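Housing Stock Technician (Lettings and Key Control), Tatevside

Reference: 351
Employer: Astau Residential Services
Location: Tatevside depot, with travel to all managed buildings
Contract: permanent, full time
Closing date: 25/12/2018

Astau manages rental housing on behalf of private owners and two pension funds. The Tatevside portfolio consists of 1,000 apartments in 11 buildings, most of them built between 1958 and 1974, plus the Bilyk block, which was refitted last year and has its own access system. The technician reports to Elsa Hellström, Head of Building Operations.

Purpose of the post

The post holder prepares vacant apartments for the next tenancy, carries out move-in and move-out inspections, and maintains the key register for the portfolio. The register is currently split between a paper ledger and the Plulell property database. Moving the remaining ledger entries to Plulell will take up a large part of the first year.

Main duties

Inspect apartments at the end of each tenancy and record their condition on the standard form. Meter readings are taken at the same visit.

Replace lock cylinders, mailbox locks, door closers and window catches. Work on fire doors is limited to inspection and reporting. Repairs to fire doors go to the approved contractor.

Issue and receive keys against signature. Each key set is checked against the register entry for the apartment, the mailbox, the storage room and the street door. Discrepancies are reported the same working day.

Order key blanks and cylinders within the approved budget and keep the depot stock list current.

Take part in the on-call rota for lockouts, one week in six. Call-outs are paid separately at the rate given in the collective agreement.

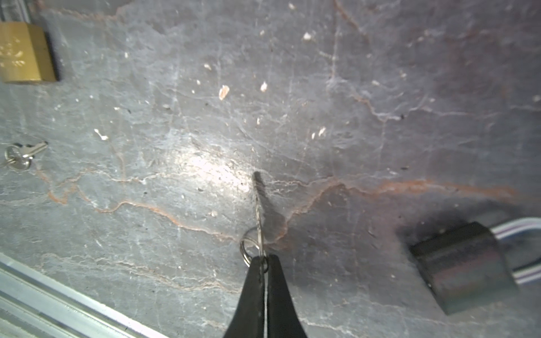

Are technicians expected to cut keys themselves?
Only for mailboxes and storage rooms. Street door and apartment keys belong to a restricted system and are ordered from the manufacturer by the depot office.

Requirements

Completed vocational training in locksmithing, carpentry, building maintenance or a related trade, or at least 2 years of paid work in one of these fields. Full driving license. Ability to read floor plans and door schedules. Written English good enough for inspection reports that may be used in deposit disputes.

Experience with a property database is useful. Training on Plulell is given during the first month. Applicants should be able to carry a tool case up several flights of stairs, as four of the buildings have no elevator.

A criminal record check is made before appointment. The post gives access to occupied homes, and the offer is withdrawn if the check cannot be completed.

Terms

Working time is 38.5 hours per week, normally between 7:00 and 16:00. Work clothing, hand tools and a telephone are supplied. The depot van may not be used for private trips. The probation period is six months. Pay follows the technical scale, and previous service in a comparable post is credited on presentation of certificates. The starting date is in April.

How to apply

Send a cover letter, resume and copies of trade certificates to the personnel office, quoting the reference number. Applications by mail are accepted if they arrive by the closing date. Original documents should not be sent, as application papers are not returned.

Shortlisted applicants will be asked to attend an interview and a practical test at the depot. The test consists of fitting a cylinder to a sample door and completing one inspection form. Travel costs are refunded up to the price of a second-class rail ticket.

Questions on the duties of the post may be addressed to Aurélien Collet, depot supervisor. Questions on pay and contract terms go to the personnel office.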